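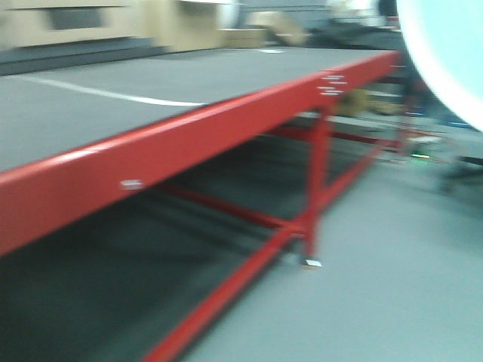 Slide 1: the table, red rail side.

Thanks, Bindu. I'm Heather Halliday. Promel says you can teach an arm by hand in an afternoon. I have doubts.

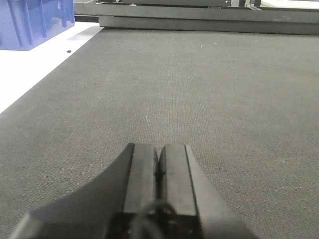

Remote control gets sold as the easy way to show a task. Ask who was steering. With fingers nearly closed over bare gray mat, small steering errors cost you little. Put a part there and Rin's demos and mine stop matching.

We logged 362 demos at Cabrera. PAUSE. More demos won't fix sloppy ones – Lovura wants 2000

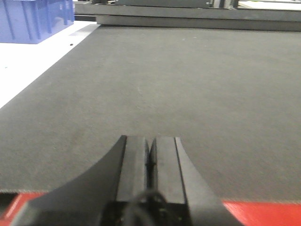

and won't say who records them. Ask them that. Then questions, 4 minutes.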